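Reusable Cups on Campus: A Student Project Report

Department of Environmental Management, Plollosthorpe College
Submitted by Sabine Schwerdtfeger and Hauke Petersen
Thursday, October 24, 2024

1. Background

The college has three places where hot drinks are sold: the main refectory, the library kiosk and the counter in the Schmieder Building. Until last year all of them served drinks in paper cups with plastic lids, and used cups were collected with general waste. The student council asked for a study of whether a reduction in price would lead more customers to bring a cup of their own. This report sets out the work carried out in September and the results obtained.

2. Method

The trial was held at the library kiosk only. A customer who brought a cup paid a reduced price, and the till recorded each sale under one of two keys. Staff were shown the keys on the first morning by the kiosk operator, Claneck. No record was kept of who bought a drink.

Alongside the till record, 60 customers completed a short paper questionnaire. It asked how often they bought hot drinks, whether they owned a suitable cup and, if so, what prevented them from using it. The questionnaire was offered in the queue between lectures, and customers who arrived early in the morning are therefore poorly represented.

3. Results

The kiosk sold 2721 hot drinks during the trial. Of these, 900 were served in a cup brought by the customer, a share of 33 per cent. The share was lowest in the first week, before the notice at the till had been replaced with a larger one.

Most of those who answered the questionnaire already owned a reusable cup. The reason most often given for leaving it at home was the lack of anywhere to rinse it. Several respondents also wrote that their cup was too tall to fit under the coffee machine - a point we had not foreseen when drafting the questions.

4. Discussion 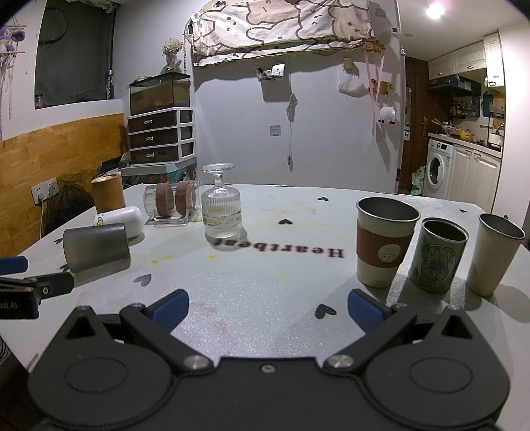

The price reduction cannot be judged alone. The college did not keep separate figures before the trial, and we are unable to say how many customers would have brought a cup at the full price. The results do show that the kiosk can serve a large number of such cups without a second member of staff. Claneck reported no complaints about waiting times.

Rinsing is the more difficult matter. The nearest sink open to students is on the floor above, beside the Trolance Room, and is locked in the evening.

5. Recommendations

We recommend that the reduced price be kept at the kiosk and offered at the other two counters from next term. A rinsing point should be fitted on the ground floor of the library. The till keys should remain in use, so that a full year of sales can be compared. The greatest cup height that each machine can take should be shown on the price list.

Copies of the questionnaire and the weekly till totals are held in the department office.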